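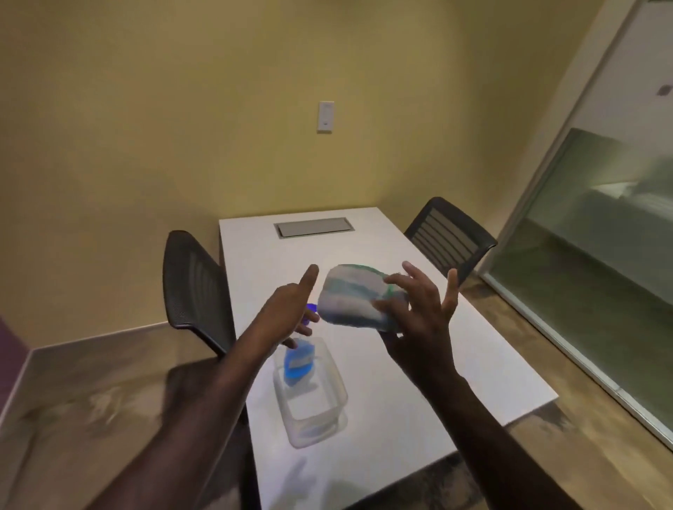
Section 3. Routine Care of Meeting Room Tables

3.1 Scope

This section applies to all Pritness meeting tables with a white top and a recessed power and data box. It covers daily wiping, periodic cleaning of the box lid and rim, and storage of the cleaning set. For the removal of scratches and for the replacement of tops, refer to Section 5.

3.2 The cleaning set

Each small meeting room is to be provided with one cleaning set, consisting of the following:

Clear plastic storage bin, open top
Spray bottle with trigger head, 500 ml
Folded cleaning cloth
Spare cloth, kept in the supply cabinet

The spray bottle is kept upright in the bin at all times when it is not in use. The cloth may be laid over the edge of the bin to dry, but must not be stored wet beneath the bottle. Bottles are filled only with Skirumar neutral surface cleaner, diluted as stated on the refill container. Do not mix products.

CAUTION: Do not use bleach, scouring powder, solvent-based polish or abrasive pads on the tabletop. Damage caused by these products is not covered by the Etico furniture warranty.

3.3 Daily wiping

1. Remove cups, papers and personal items from the table. Unplug any cables from the power and data box.

2. Close the lid of the box fully. The lid should sit flush with the tabletop.

3. Move the chairs back far enough to reach both long sides.

4. Place the bin on the table within easy reach and take out the bottle and the cloth.

5. Fold the cloth in half and in half again. This gives several clean faces, which are used in turn.

6. Spray the cloth, two or three strokes of the trigger. Never spray the table directly.

7. Start at the end farthest from the door and wipe across the width of the table in straight, overlapping passes. Stop 40 mm short of the rim of the box on every side.

8. Turn the cloth to a clean face and repeat for the near end, including the table edge.

9. Wipe the surface once more with a dry face of the cloth. A matte top shows streaks when it is left to dry by itself, particularly under ceiling lighting.

10. Return the bottle to the bin and push the chairs in.

NOTE: Marker ink and coffee rings may need a second pass. Hold the damp cloth on the mark for one minute, then wipe – do not scrub.

3.4 Lid and rim of the power and data box

The lid and rim are cleaned once a week.

1. Switch off the supply to the table at the wall.

2. Wring the cloth out until it is barely damp and wipe the lid with the lid closed.

3. Run a dry corner of the cloth along the gap between the lid and the rim.

4. Open the lid and check for crumbs or dust. Remove them with a dry brush only.

5. Close the lid and restore the supply.

WARNING: If liquid has entered the box, leave the supply switched off, place a notice on the table and call the Shenoy service desk on extension 133. The table must not be used until it has been inspected.

3.5 Refills and replacement

Cloths are sent to the laundry when soiled and are discarded when the edge begins to fray. Bins are rinsed in warm water each April and whenever residue is visible on the base. Refills are requested through the service desk.

Section last revised June 27, 2023.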